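**Foltodis two-arm collection kit, laundry tasks**

We ran the Foltodis kit for two weeks on laundry work and kept 367 demonstrations. Another 168 were discarded, most of them for dropped wrist video. Nabila Tambunan did the bulk of the teleoperation; I handled labeling and export.

Arm tracking is good. Lag is low enough to work a round dryer door with one arm while the other manages the basket, and new operators reached usable quality by their second session.
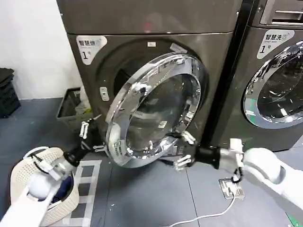

*Dryer 1, door open, basket at the left arm.*

Chrome is the weak point. The door ring reflects the grippers and the ceiling lights, and the kit's automatic contact labels fired early on many door episodes — we corrected those by hand. Dark clothing inside a dark drum also needs more exposure than the default profile gives.

The export tool writes clean, well-synced files but cannot resume after a failed transfer. Raimo Mustonen's script now splits each session before upload.

Recommended for door and basket tasks if you have labeling time to spare. Wait for a firmware update if you need contact labels you can train on directly.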